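保温ポットのふたから水がもれます。直し方はありますか

投稿:Jellero
Dasel の1000mlのポットを2年使っています。先月から、横にするとふたの所から水がもれます。ゴムの輪は洗って、また付けました。けれども同じです。新しいふたは送料が高いので、できれば自分で直したいです。私の日本語が変でしたら、すみません。2月に旅行がありますので、その前に直したいと思います。

回答者:El Fassi
私も外国人ですので、ゆっくり書きます。ゴムの輪には表と裏があります。細い線がある方を下にしてください。私は長い間、反対に付けていました。それから、80度より熱いお湯で洗わない方がいいです。ゴムが固くなります。輪だけなら、駅の近くの金物屋で249円で買いました。

回答者:momo_kitchen
うちのはもれたことないです。買いかえたら?

回答者:Sterer
ゴムの輪を出すとき、ナイフを使わないでください。みぞに傷がつくと、新しい輪でも水がもれます。先が平らで、とがっていない道具がいいと思います。

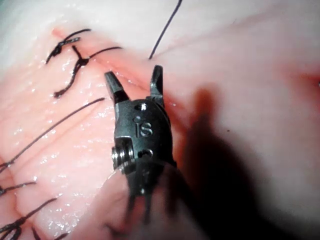
2/2ページ

道具の先はこのように平らな形が安心です。私は竹のはしの先を少しけずって使いました。輪を付ける前に、みぞの中を布でふいてください。茶の粉が残っていることがあります。それでももれるなら、ふたの方が曲がっているかもしれません。そのときは店に見せてください。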